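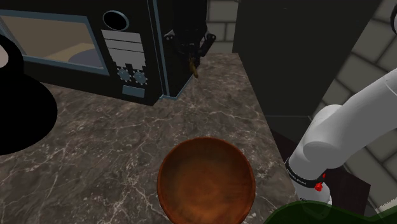 A bowl and microwave on a marble worktop.

Rizwan Miah has spent most of the past year trying to get people without a fixed address onto the electoral register. He runs the registration desk at Cullura, a small voting rights charity, and when we spoke in March he had just finished a long morning of phone calls to council offices.

"Most people I meet think you need a front door to vote," he says. "You don't. You need to fill in a form called a declaration of local connection, and you need to be able to say where you spend a good part of your time. It can be a park bench. It can be a day centre."

The form has existed for years, but Miah says few of the people it was meant for have heard of it. Cullura set itself a target of 4000 conversations before registration closes, in hostels, drop-in centres and food banks. He does not want to be held to a figure for how many of those will end in a vote.

"A conversation is what we can promise. After that it's up to them. Some people have good reasons for not wanting their name on a list, and we tell them about anonymous registration if that's the worry. Some just aren't interested in politics and I'm not going to chase them down the road."

He came to the work through housing advice. At his old job with the Dervishi centre he helped people appeal against decisions on priority need, and he noticed that councillors rarely asked to visit. "I put it to one of them. She was quite frank. She said she went where the doors were on her canvass sheet. Well, our lot weren't on the sheet."

The project now has five paid staff. Deirdre Ó Gríofa handles the training of hostel workers, which takes two hours and covers the form, the postal vote and the rules on photo ID. The last of these takes up the most time.

"People lose documents when they move about," Ó Gríofa says. "The free voter certificate is a decent answer, but you need a photo and you need your National Insurance number if you have it, and somebody has to agree where the thing gets posted. I spend a lot of my week on where the thing gets posted."

She would like hostels to be named in the guidance as a suitable collection point. At present, she says, it depends on who picks up the phone. One office agreed to it straight away. Another asked for a letter from the hostel manager, then for a second letter on headed paper.
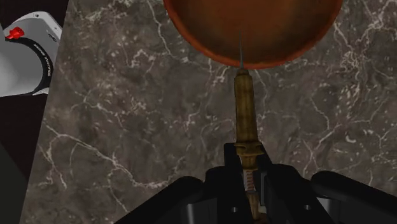 Bowl and marble surface, seen from above.

Miah is careful to keep the project away from the parties. Leaflets are not allowed on the table, and staff are asked not to say how they vote. Candidates may come to a session if all of them have been invited. So far two have done so, and he describes both visits as polite.

"One got asked about public toilets for 30 minutes," he says. "Which ones were shut, who shut them, when they'd be open again. He wrote it all down. I don't know what he did with it afterwards."

Not everyone is convinced that registration is the right place to put the effort. Mahmoud El Ouafi, who manages the Callier night shelter, has let Cullura use his dining room but still has doubts.

"I've got men here who need a dentist," he says. "I'd put that first. But Rizwan's people turn up when they say they will, and the residents like them, so they can keep coming."

Miah does not argue with that. He says the shelter sessions work best in the early evening, before the meal, and badly at any other time. They have stopped using the word "democracy" on the posters. The new ones say "Get on the list" and give a phone number.

If registration became automatic, as some campaigners want, would the desk still be needed? He thinks it would. Automatic systems tend to start from records of where people live or pay tax, he says, and the people he sees are often missing from both.

"I'd be glad of it for everyone else. It would free up the council staff, for a start. They might answer the phone quicker."

The desk will stay open until the registration deadline, and after that the team will move on to helping with postal vote applications and lifts to polling stations. Miah has two drivers signed up and is looking for more.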